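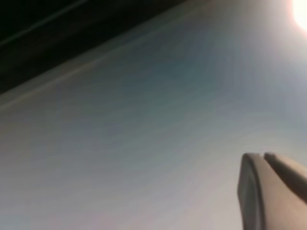 Brukitden open day, who else went?

gravelpit_joe
Posts: 102
Just got back from the Brukitden open day and my feet hurt, but wow. I've been reading about home robots for years and had never stood next to one that was doing anything. They had the Tindamico arm going in a mocked-up room, and a monitor on the wall showing what the wrist camera sees. I parked myself in front of that monitor and missed the whole Kurian talk. Did anybody catch it? I heard it ran long.

Rekha Kurup ran the 5:00 demo and took questions the entire time, even the silly ones (mine). I asked if the mirror messes with it and she said yes, a lot, it's one of the things they fight with. She let us save stills off the wrist feed, so I'm posting a few.
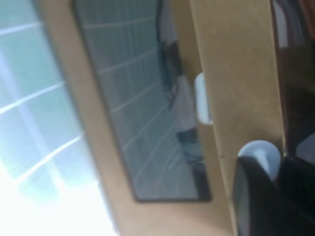 Wrist view near the mirror, black gripper finger at bottom right

So look at the mirror there. You've got small square tiles showing up in the reflection, and the arm has to figure out that's not a place it can reach into. I stood there thinking my cat still hasn't worked that out.

mothballed
Posts: 26
I was at the earlier session and came away less excited than you. It's SLOW. I waited in line 20 minutes and then watched it think. My brother-in-law left to find coffee and came back and I swear it was in the same spot. Also that still is a smear. If that's what the thing has to work with I don't see how it's ever going to find a knob.

gravelpit_joe
It's a camera on a moving wrist, of course some of them are going to smear! The ones over the floor came out a lot sharper. You can see the grid lines and even a couple of tiny specks.
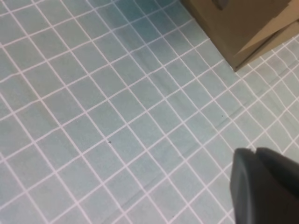

Re: Brukitden open day, who else went?

pammy_in_back
Hi all, mostly a lurker. I caught the Kurian talk and you didn't miss much, Joe, it was slides about funding. The demo was the good part. I brought my daughter and she wanted to know if it could pick up crumbs, and now I see your picture and there they are, or something like crumbs anyway.

I'm with mothballed on the line though. One arm for that many people? Puneo had two going at theirs in December and you could walk right up.

mothballed
Puneo also had theirs behind plexiglass doing the same canned routine over and over. I'd take slow over canned. Still slow.

gravelpit_joe
OK that's fair. Last one from me, looking across the floor toward the cabinet. I like this one best, all those squares getting smaller toward the back.

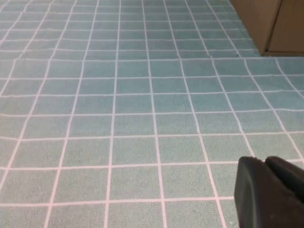

Page 2 of 5

tinsnips
Joining from page 1. Does anyone know if they'll do another one of these? I had the wrong address and drove to the warehouse.

And I have to stick up for the floor shots. A big repeating grid sounds easy, but every square looks like the next one, so how does it know which one it's over? I used to do line-following robots with middle schoolers and a busy floor killed us every single time.

pammy_in_back
I asked her that! Not in those words. She said it doesn't lean on the floor much, it looks for the furniture. I didn't follow the rest.

mothballed
There's no way it ignores the floor. The floor is most of the picture.

tinsnips
Most of the picture isn't the same as most of the information, but I wasn't there. Joe, did you get her email?

gravelpit_joe
No, but there was a sign-up sheet by the door and I put my name down for the next one. I'll post when I hear something.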